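Review: The Branlow Bench Rules for Two-Arm Work, second edition
Posted by Defne Keskin, 25 Apr 2025

Score: 4 out of 5
Publisher: Calow
Pages: 224, spiral bound
Price: 30 euros, with the folding wall card

I bought this book with my own money, after the first edition had served me for a long time. That one had 206 pages, and my copy has lost its cover. When Calow announced a new edition I hoped for two things: a better chapter on cables, and an index. I received the first.

For readers who do not know it, the Branlow book is a collection of working rules for people who run two small robot arms on one table. It is not a safety standard and it says so on the first page. You must still read the real standards and make your own risk assessment. What the book gives you is the level under that: where to put the objects, who speaks when an arm is going to move, what to write in the log, how to leave the table in the evening.

The rules are numbered, and each one has the same form. First comes the rule in one sentence, then a short explanation, then a line called "Accepted exceptions." I like this form very much. When Musa Bako and I disagree at the bench, we open the book at the rule and read the last line, and usually the discussion is finished in a minute.

Chapter 2 is about the names of things, and it is the best chapter. The authors want each arm to have one name, used by everybody, and they want that name to be visible on the arm itself. "Left" and "right" are not allowed alone, for the simple reason that two people can stand on opposite sides of the table.

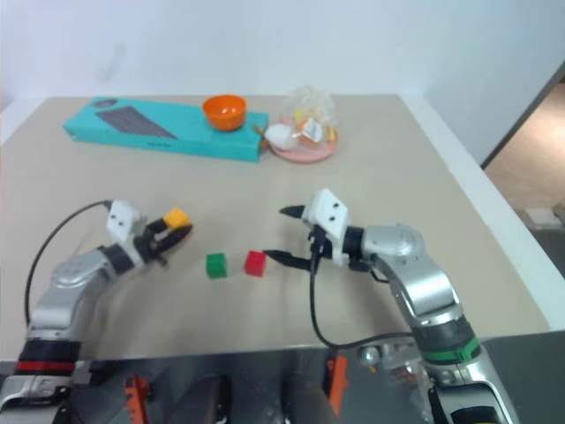
Rule 9 asks for a color mark low on each arm, on a part that the gripper and its load do not hide. I was doubtful about it when I read it the first time. In our group we were saying "your arm" and "my arm" and we thought it was clear enough. With a red band on one arm and a green band on the other, the spoken commands become short: "red holds, green waits." I have one complaint. The book does not say what to do when the objects have the same colors as the arms. If there is a red cube and a green cube on the table, "go to green" can mean two things. Doğukan Değirmenci proposed that we always say the noun, so "green arm" or "green cube," and we wrote this by hand in the margin. A third edition could take it from us for free.

The chapter on cables is now twelve rules long – before it was three. The main idea is that a loop at the wrist must be wide enough for the full turn of the wrist, and that you check this with the slowest speed before you check it with your eyes closed, as they say in the book. (I think this is a joke. The style of the authors is very dry, and it is hard for me to be sure.) The rule about loops which hang over the near side of the table is strict: nothing light should be stored under them. This I find correct but difficult to follow in a small room.

Chapter 5 speaks about object placement. It divides the table in a working area and a parking area, and objects that are not part of the present task must stay in the parking area at the back. Stacking is permitted there, if the lower object is flat and wider than the upper one. The chapter is useful, but the drawings are too clean. Each drawing shows three objects on a perfect table, and real tables have also plates, packaging and bags. Transparent plastic is mentioned only in one footnote, and I know several people who would like to read more than a footnote about that.

The new chapter 6, "Before the first grasp," was written for beginners. I gave it to Mark Anthony Panganiban, who was new with us, and I watched how he used it. He followed the list without help, except for rule 41, where the word "clearance" is used with two different meanings in the same sentence.

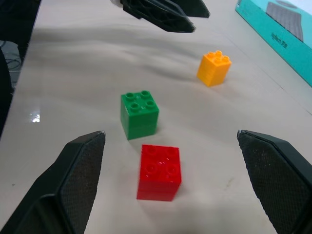 Blocks in front of open fingers, with the other gripper hanging behind the green one. Rule 41 asks you to look from the wrist view before you close.

I agree with rule 41 itself. From the wrist the nearest block seems to be the only one that matters, and it is easy to forget the fingers of the second arm further back. The book wants you to say aloud where the other gripper is, every time. It feels a little foolish for the first days.

Now the weak points. There is still no index. The wall card is printed on thin paper, and the type is so small that it cannot be read from a chair. Also, the log template has no field for the name of the second operator, a strange thing in a book for two-arm work. Aslı Polat made a corrected template for us, and Calow answered my letter about it politely and promised a new file in May.

I compared it also with the Saraç guide, which costs nothing and is shorter. Saraç is better for one arm and for teaching in schools. On two arms it has one page only.

If you already have the first edition and your cables are in order, you can wait. If you start now with a two-arm table, buy the second edition, and put your own index on the empty pages at the end. Mine begins with "bags, transparent."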